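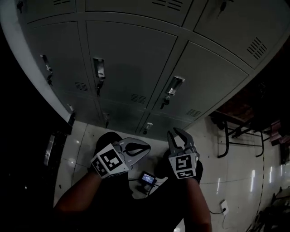
I have been going to the same swimming baths for the best part of nine years, and until this January I had never once used a locker. I was a bag-on-the-bench person. I'd put my glasses in my left shoe, my car key in my right shoe, roll a towel over the lot and hope for the best, and it always was the best, so I saw no need to change. Then Sheena Tennant came out of the water one morning to find somebody had walked off with her boots (by mistake, they came back two days later with a very apologetic note) and she had to drive home in her pool sliders with frost on the ground. That frightened me more than any sign about valuables ever has.

So now I am a locker person, and I have opinions.

The first thing is the row. Ours are the plain grey metal sort, stacked up in rows with a key to each door, and when I started I always went for the top, thinking of my back. The trouble is that I'm five foot one. I could get things in perfectly well but I couldn't see them once they were there, and I'd stand on tiptoe, dripping, patting about for my watch like someone trying to find the light switch in a hotel. Skye Ritchie, who is tall and ought to know better, swears by the bottom row. She sits herself down on the bench, pulls the door open and has everything in front of her at knee height like a little wardrobe. I tried it for a fortnight. Lovely, until you have to get up again, and until three other people want to stand exactly where your door swings open.

The middle row it is, then. The doors are taller as well, so a coat can go in without being folded into a parcel. Of course everybody else has worked this out too, and if you arrive after the early lot you take what you're given.

My other great subject is order of packing. For weeks I put things in as I took them off, which sounds sensible and is completely backwards, as the jumper ends up at the bottom and the socks on top, or the other way about, and you can never find your underthings without bringing the whole heap out on to the floor. And you don't want anything on that floor! Tiles are hard to keep nice with so many feet going over them, and there's always a bit of grit brought in on somebody's shoes. I dropped a clean pair of tights on it in the spring and I'm still a little bit cross.

What I do these days is this. Shoes go in first, right at the back, soles to the wall, in an old carrier bag. Coat next, folded once lengthways and stood up along the side. Then my rucksack (it's an old Urico one, the zip is going but I'm fond of it) goes in with its mouth facing me, and my clothes go inside the rucksack in the order I'll want them. The towel doesn't go in the locker at all, it comes with me to the poolside. It took me far too long to learn that. I used to lock it in with everything else and then stand there with water running down my arms trying to turn a very small key.

The key! I did lose it once. I'd tucked it in my swimming cap, feeling rather clever, and somewhere between the twentieth length and the showers it went off on its own adventure. Tiago Valente on the front desk was ever so kind, and fetched the spare while I stood in reception in a towel making conversation with a man who had come to ask about badminton. There was a charge of 2 pounds, which I thought very fair. I've had a safety pin through my costume strap ever since, and the key goes on that.

I've also taken to carrying a little tin in the rucksack with a spare hair bobble, a plaster or two, a pound coin and a square of Gillies fudge for the drive home. Melati Saragih laughs at my tin, but I notice who came asking for a plaster when she caught her heel.

I meant to write about the new morning timetable and I've gone and spent the whole post on lockers. The timetable will have to wait until I've tried the seven o'clock session, which Brodie Pryor tells me is quieter, though he also told me the showers were warm. If anyone has found a good bag for wet things that doesn't smell after a month, please do leave me a comment.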